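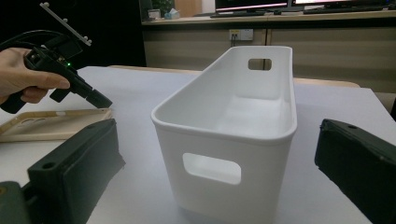 Prindthorpe to move food waste collections to weekly rounds from June

March 23, 2023

Households in Prindthorpe will have their food waste collected every week from June, after councillors voted to end the fortnightly rounds that have been in place since the service began.

The change covers 1,841 homes in the town and the two villages to the north. Collections will take place on the same day as general rubbish, and residents will not have to sign up.

The decision follows a trial in the Iston ward, where 265 households had weekly collections over the winter. The amount of food waste put out by those homes rose by 30 per cent compared with the same months a year earlier, according to a report put before the council's environment panel. General rubbish from the same streets fell slightly.

İlker Gezer, who manages waste services for the council, said the fortnightly rounds had put people off.

"The complaint we get most is smell, and after that flies," he said. "If you cook fish the day after the lorry has been, you have it sitting there for nearly two weeks. A lot of people were simply putting it in with everything else, and you can see why."

The rounds will be run by Gritora, the contractor which already handles garden waste for the town. The firm will bring in 2 smaller lorries for the narrow streets behind the market, where the present vehicles cannot turn and crews have to wheel the waste out to the main road by hand.

The new service will cost more than the old one, but the council expects to win back part of the money through lower charges for burning general rubbish. No rise in council tax is planned to pay for it this year. Councillors have asked for a report on costs after the first 12 months.

The vote was not unanimous. Some members wanted to wait until the government had set out its final rules on food waste, and argued that the council might have to alter the rounds again. Others said the town had already waited long enough -- the idea was first raised four years ago and dropped during the pandemic.

Food waste from Prindthorpe is taken to a plant outside the county, where it is broken down to make gas and a liquid fertiliser used on farms. Meat, fish, bones, bread, tea bags, peelings and plate scrapings can all go in. Cooking oil, milk and other liquids cannot, and neither can any packaging, even if it is marked as suitable for composting.

Residents may line their food caddies with newspaper or with any plastic bag, as the bags are removed when the load reaches the plant. Until now only paper liners were allowed. Free liners will no longer be handed out at the library.

Flats with shared bin stores will join later in the year. The council says it still has to agree on access with several landlords, among them Ertürk, which owns the two blocks by the station. A spokesman for the company said it supported the scheme but wanted to know who would be responsible for cleaning the stores.

Sem Wuyts, who runs a bakery in Iston and lives above it, took part in the trial. He said weekly rounds had made a clear difference at home but did nothing for his business, which has to pay for its own collection.

"Upstairs it's free and downstairs I get a bill," he said. "I'd like them to look at the small shops next."

Mr Gezer said trade waste was covered by separate rules and was not part of the present plan, though the council would talk to shop owners before the contract with Gritora comes up for renewal.

Letters with the new collection days will go out in the weeks before the change. Anyone whose caddy is missing or broken can ask for a replacement at the town hall or by phone. Households that need help moving their waste to the kerb will stay on the assisted list and do not need to apply again.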